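Início | Casa | Receitas | Sobre mim

Uma mesa comprida, finalmente!

19 Dez 2021, por Yareli Quezada

Quem me lê desde julho sabe que eu andava a sonhar com uma mesa assim: comprida, estreita e de um verde-menta bem clarinho.
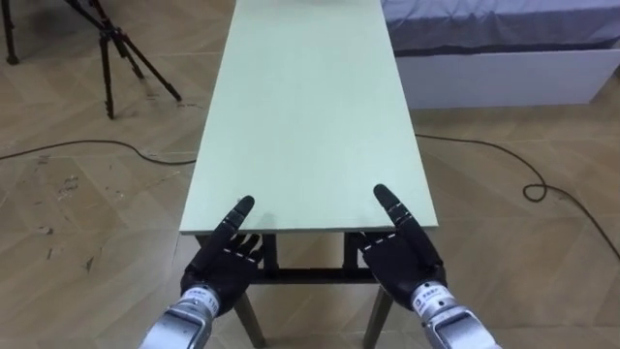

Procurei em 17 lojas (a minha irmã já nem atendia o telefone) e acabei por me apaixonar por esta na Uvden. O tampo é liso, com um brilho suave de que gosto imenso, e a estrutura de metal escuro por baixo dá-lhe um ar de oficina que me encanta! Custou 242 euros, mais do que eu queria gastar, mas estou tão contente que já planeei três jantares, um deles com raclette.

Agora faltam os bancos. Alguém conhece uns que não sejam brancos?

Artigos recentes
Pintar azulejos sem pressa
O candeeiro da Okeo, um ano depois
Prateleiras para a despensa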